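4.2 Soft items and open containers

The Norkach room inventory lists 137 loose objects kept at or below knee height. Soft toys made up the largest group by volume but not by number. Small hard objects were more numerous, and most of them would have fit together inside a single shoebox. We treat the two groups separately in this section because they behave differently when a room is tidied. A hard object has one size. A soft toy has a resting size and a packed size, and the gap between the two decides whether a container that looks large enough will close.

Resting size was measured with the toy set down and left alone. Packed size was measured with the toy under a flat board carrying a fixed weight, following the Okabe procedure described in Section 3. Items with long pile gave the widest spread between repeat measurements, and we report the middle value of three.
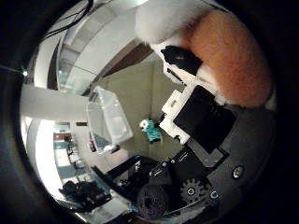

Container choice was left open in the first round. Participants could use any bin, basket or shelf in the room and were told only that the floor should be clear at the end. Clear plastic bins of the kind resting on the floor here, with a small teal striped toy lying next to it, were coded as "open, see-through" whether or not a lid was stored elsewhere. An item lying beside a bin was coded as "out," even when the two were very close. We considered a third code for items within arm's reach of their container but dropped it after the pilot in January, when two coders could not agree on where reach ended.

Across both rounds the coders logged 3,030 placements. A placement is one object set down in one spot and released, so a toy that was put in a bin, taken out and put back counts three times. Soft toys were moved again after their first placement more often than hard objects were. The usual pattern was that a large toy went in early, filled most of the bin, and came out again when smaller things had nowhere to go. Participants who started with the small things seldom had to do this, although some of them ended with the largest toy sitting on top of a full bin — a result we coded as "in" only if the toy stayed put when the bin was lifted.

Furniture along the walls had less effect than we expected. The tall units were rarely used for soft items, even when there was space on a low shelf. Glass-fronted cabinets in particular were treated as closed to the task. In the exit interviews, several participants said that such a cabinet was "for display" and that putting toys in it had not crossed their minds. Open Zarkotwood shelving, which was present in the second room only, took a moderate share of the boxed games and almost none of the plush.
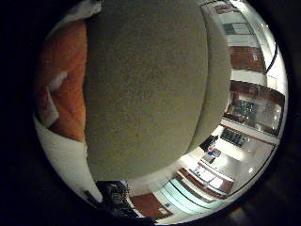 Figure 4. Rounded grayish-beige object seen at close range, with the shelving and glass-fronted display cabinet along the wall at right.

The second round used the same objects with an assigned container for each group. Soft toys were assigned to a Grimix 10 bin, the largest size that still fit under the window bench. Rehandling fell in this round, and 219 placements were coded as corrections, meaning that the participant moved an object from a wrong container to its assigned one. Most corrections involved items whose group was unclear. A padded fabric item with no face or limbs could reasonably be called a cushion, a toy or a piece of bedding, and participants split on it. We kept these items in the set and gave them the group named by the household at intake.

Color was recorded for every item but was not used for sorting. It did matter to the coders. Large items in strong colors were easy to follow from one placement to the next, and muted ones were more likely to be lost when another item partly covered them. Where a coder lost track of an item, the placement was marked as missing and was not filled in later.

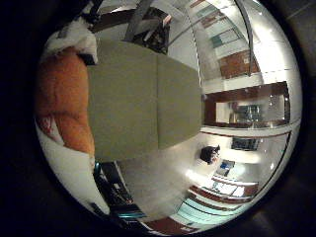

Figure 5. Olive-green item with softly rounded edges beside an orange, fuzzy one.

Two limits apply to these results. First, packed size was measured one item at a time, and soft toys pressed together in a bin fill gaps that a single measurement cannot show. The packed volumes in Table 3 are therefore upper values. Second, both rooms had hard, level floors. On carpet, bins are harder to slide, and the habit of pushing a bin toward the toys — seen in both rounds — may be less common. The full object list, with resting and packed sizes, is given in Appendix B.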